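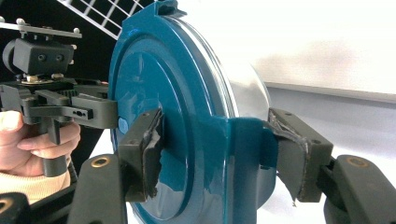
Where do the Trendcombe Mallows play their home games?

The Mallows play at Hodžić Field, a baseball park on the east side of Trendcombe with 3,857 fixed seats.

Trendcombe Mallows

The Trendcombe Mallows are an independent minor league baseball team based in Trendcombe. The team is not affiliated with any major league organization and signs its own players, most of them released from affiliated farm systems or coming out of college programs. The club is owned by Drolar, a regional trucking company that bought it from its founding ownership group. The team colors are dark green and cream.

Name

The team takes its name from Mallow Creek, which runs behind the right field wall. Under its first owners the club was called the Trendcombe Millers. The present name was picked by the front office after the sale. A fan petition to bring back the Millers name was turned down, but the old name has been used on throwback uniforms for one home series in each season since.

Ballpark

Hodžić Field is named for the family that gave the land to the city. It was built as a high school and American Legion field, and the covered grandstand behind home plate dates from that period. The city owns the park and leases it to the club from April through September. High school playoff games are still held there when the Mallows are on the road.

The field is known as a hitter's park. The right field line is short, and the wall there was raised after a season in which home runs regularly landed in the creek. Left field is deeper and usually has the wind blowing in during night games. A grass berm beyond the left field fence holds up to 192 people and is sold as general admission. Gates for evening games open at 5:30 p.m.

Field staff and operations

Larasati Sutanto has been general manager since the second year of Drolar ownership. She joined the club as a ticket office intern, later ran its travel and player housing, and was promoted when the previous general manager left for a job in college athletics. The general manager signs the players and negotiates trades with other clubs in the league. The field manager sets the lineup and chooses the coaches, subject to the club's budget.

Players live with host families during the season or in a block of apartments leased by the club. Contracts run for a single season with a club option, and a player's contract may be sold to an affiliated organization at any time. Sales are most common in June and July, when farm systems need replacements for injured or promoted players. The club has sold more pitchers than position players.

The Mallows were one of the first teams in the league to hire a full-time athletic trainer who also works through the winter. The trainer reports to the general manager and has the final say on whether an injured player can return to the lineup. This arrangement came in after a dispute over a starting pitcher who was used on short rest and missed the remainder of the season. The field manager at the time resigned the following week, and a bench coach finished the year in his place.

Season results

The team has reached the league championship series three times and won it twice. Both titles came under Drolar ownership. The first was won on the road after the Mallows had finished second in their division. The second was decided at Hodžić Field in a game delayed by rain and completed the next afternoon – the only time the club has won a title at home.

The Mallows missed the playoffs in the season after each championship. In both cases, much of the starting rotation had been sold to affiliated clubs over the winter.

Broadcasting

Home and away games are carried on a local AM radio station and streamed on the club's website. The radio broadcast uses one announcer on the road and two at home. Selected home games are also shown on the city's public access channel, usually on a one-day delay.

See also

Independent baseball leagues
Hodžić Field
Sports in Trendcombe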